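Uromcombe student team moves gripper project into simulation

Aug 10, 2026

The student robotics project at Uromcombe has completed the first stage of its simulated manipulation work and will carry the same task over to hardware in November. The project, named Ilik, is run as a summer course module and is supervised by Grigore Surdu, who teaches control and mechanics in the technical program.

Students in the module write the control code for a two-finger gripper and test it in a rendered environment before any motor is powered. The task is limited in scope. The arm has to approach an object on the floor, align the fingers with it, close, lift, and hold for 5 seconds. A run is counted as valid only if the object stays between the fingers for the full hold period and the arm does not touch the floor on approach.

Control input comes from a simulated wide-angle view placed close to the gripper, with the fingers always in sight. The lens model is strongly curved, so straight lines on the floor bend toward the rim of the image circle. Students were given the lens parameters at the start of the module and had to write their own correction step. Several groups chose to leave the image uncorrected and train directly on the distorted view, which saved processing time on the lab machines.

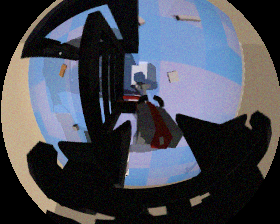
Simulated view from the Ilik environment, with the gripper fingers in the foreground and small blocks on the tiled floor.

Image noise is added to every rendered view. According to the module notes, early versions of the code had been developed on clean images and failed when any grain was present. The noise setting is now fixed and cannot be turned off in scored runs. Floor color, wall color, and the position of loose objects can be changed between runs through a configuration file.

Each group is allotted 200 scored runs. Practice runs are not limited, but they use a separate set of object positions, and the scored set is not released until a group has submitted its code. Logs from both sets are kept on the course server, along with joint positions and finger commands for each time step.

"Most of the errors we see are in the approach," Surdu said. "The fingers close correctly, but they close a little early, and the object is pushed away. The students can find the time step where that happens and see what the controller was reading."

A second common error concerns occlusion. With the fingers in the lower part of the view, a small object can disappear behind one of them during the last part of the approach. One group addressed this by storing the last confirmed object position and continuing toward it without new image data. Another group changed the approach angle so that the object came in between the fingers from above. Both methods were accepted, and the code for both will be included in the module archive.

The module has 14 students, working in pairs. No previous robotics course is required, but participants must have passed introductory programming. Grading is based on the submitted code, the run logs, and a written report on one failure case. The success rate itself is not graded. Surdu said this was decided before the start of the module so that students would report failures in full.

The software is built on Kragh, the simulation package already used in the school's mechanics courses. The gripper model and the control interface were written by students from last year's group and have been revised for the current module. The interface sends commands in the same format as the controller on the physical arm, and code should run on either without changes to the command layer.

For the hardware stage, the students will use the arm in the Plukarier laboratory. Gripper force will be capped in the controller, and all runs will be made with a supervisor at the stop switch. The school has set aside 900 minutes of lab time, divided equally among the pairs. Calibration of the real camera is to be completed before the first session.

Reports on the simulation stage are due at the end of the module. The run logs will be available to students in other courses on request to the laboratory office.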